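Drotgate Kitchen Cell: Setup and Maintenance FAQ

Last revised Oct 22, 2019

These are the questions we get most often from people running the Drotgate cell, either the physical one in Wanport or the simulated copy on their own machine. If you have just been given an account, read the first three answers before you start anything.

What do I need to do before the first run of the day?

Home the arm, check the gripper pads, and load the scene file that matches your task list. Homing takes under a minute. If the arm stops short of home, do not jog it the rest of the way by hand. Power down at the cabinet, wait for the drive lights to go out, and start again. On the simulated copy, homing is a menu item and should always finish. If it hangs, your scene file is out of date.

Which scene file should I use?

Use the newest one in the shared folder unless your task list names a different one. Scene files are numbered, and 19 is the current release. Older ones still load, but the object weights in them were wrong for plates and bottles, so results from them can't be compared with anything recent.

Do I have to calibrate the simulated cell too?

Yes. The simulated arm doesn't drift, but the link between the controller and the scene does have an offset that is set per machine. Run the offset routine after every install and after any controller update. It asks you to touch three points on the counter and then writes a small text file. Keep that file. If you reinstall without it you will have to do the routine again.

How do I set the reach limits for the sink?

The sink basin is the part of the setup that causes the most trouble. The counter limits are flat and easy to check, but the basin sits lower, and the gripper has to go down past the rim and come back up without touching the faucet. Set the counter height first, then the rim, then the basin floor. If you set the floor first, the controller takes the rim from the old file and the arm will refuse the move. 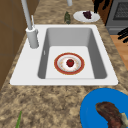
Leave a gap of 3 mm between the gripper tips and the basin floor. Less than that and the controller reads contact on the way down and stops. More than that and the fingers close too high on flat items such as plates. The gap is the last field on the Basin tab, and it has to be entered again each time you change pads.

Why does the arm stop above the rim and not go down?

Usually the approach angle. The wrist has to be close to vertical before the arm drops below rim height, and if the previous move left it tilted, the controller waits for a correction that never comes. Add a wrist reset before the drop. If you already have one, check that the keep-out zone for the faucet hasn't been drawn too wide. Iestyn Probert found two task lists where it covered half the basin.

Where should the faucet keep-out zone go?

Draw it as an upright box around the base and spout, and include the lever. People often forget the lever. It is thin, and a collision with it will not always trip the stop, but it will spoil the run. Do not use the cylinder shape for this zone. It rounds off the corners and the lever ends up outside.

The small object on the plate gets knocked off before it can be gripped. What is wrong?

Lower the closing speed first. The default is meant for bottles and is too fast for small round items. Then check that the two fingers close evenly. If one arrives first it pushes the item sideways. On the physical cell, that means the linkage needs adjusting (see below). In simulation, it means the finger offsets in your text file don't match, and you should run the offset routine again.

How often do the gripper pads need changing?

Every 700 cycles, or sooner if the surface looks shiny or has a split in it. The count is on the status page. Reset it after you fit new pads, or the next person will change them early. Pads are kept in the drawer under the cabinet. We only use the Degefa pads now, and the thickness setting in the controller assumes them.

How do I adjust the finger linkage?

Close the gripper on the setting block with the power at low. Loosen the lock nut on the side that arrives late, turn the adjuster a quarter turn, tighten, and try again. It rarely needs more than a full turn. If it does, the pin is worn and should be replaced. Desta Hadgu keeps the spare pins and can show you how to fit one.

Can I move the counter items around in the scene?

Yes, within the work area. Save your layout under your own name and don't overwrite the release file. Anything left outside the work area is treated as background, and the arm won't plan around it.

What should I do if the controller shows error 165?

It means the controller lost the scene for longer than it allows. Save your log, close the scene, and reload. If it comes back within the same session, send the log to the Wanville office along with your offset file. Please don't raise the timeout to make the message go away. We had a run of bad logs in July that came from exactly that.

Who do I contact for repairs?

For the physical cell, leave a note in the cell log and tell Desta. For the simulated copy, write to Iestyn and include the scene file number.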